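Bamboo mats, second summer

August 2023

The foam topper went into the closet in March and the bamboo mats came out in its place, a good while before the weather required it. I wanted a full warm season on them before writing anything down. My notes on the first set were useless because I had changed the sheet, the mat and the pillow in the same week.

The mat is the tile type: small squares of bamboo strung together, tan and orange, with no fabric backing. It lies directly over a pink floral fitted sheet. I tried it over a bare mattress protector first and it slid. Cotton holds it better. The squares bite into the weave slightly once there is weight on them, and the mat stays where it was put until someone sits on the edge to pull on socks.

Heat is the reason for all this. The bedroom has one large window and it gets full light for most of the day. With the topper on, the bed was still warm to the hand at bedtime. With bamboo it is at room temperature within minutes of the curtain being drawn. It does not cool anything. It stores less, and air gets through the gaps.
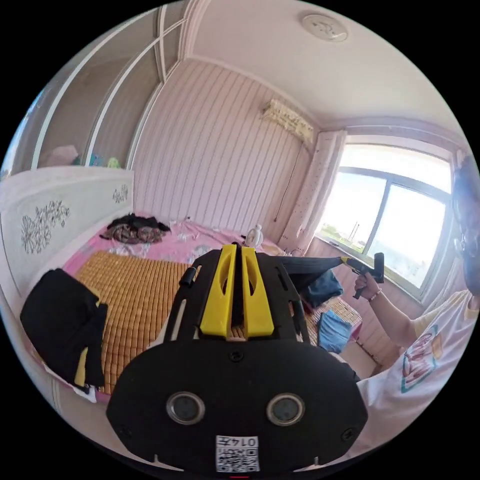

The bed by the window, mat on, laundry not yet put away.

A bed with a mat on it is a decent folding surface, firmer than a mattress and easier on the back than the floor. I do the flat items at the foot and leave anything dark in a heap near the headboard until last. Folded cloths stay square on bamboo, where on a duvet they sag in the middle and have to be done again. Knits are the exception. A loose stitch will catch on the edge of a tile, and I have pulled one sweater that way. Knits now get folded on the dresser.

Cleaning. Wipe with a damp cloth, wrung out hard, along the rows and then across them. No soap on the bamboo. Stand the mat on its long edge against the wall to dry, out of direct sun, and turn it end for end when it goes back. Dust collects between the tiles and falls through onto the sheet, so the sheet gets changed on the same day. I skipped this twice in June and could feel the grit.

Wear so far: one cord has frayed at a corner on the older mat. I knotted it and trimmed the end. Chelsea Hollis wrote in after the last post to suggest fishing line as a replacement cord. I bought a spool from Starnedik for 8 dollars and have not needed it yet. Two squares have gone darker than the rest where a shoulder goes. I do not count that as damage.

Hair is the other complaint. Long hair gets pinched between the tiles. A pillowcase pulled down a few inches over the top row fixes it.

Storage will be the same as last year: rolled with the smooth face inward, tied in two places, upright in the closet behind the coats. Folding it flat strains the cords along one line. The radiator under the window goes on in October and the mats have to be away from it by then, as dry heat splits the tiles. I still need to find the cotton tape I tied them with.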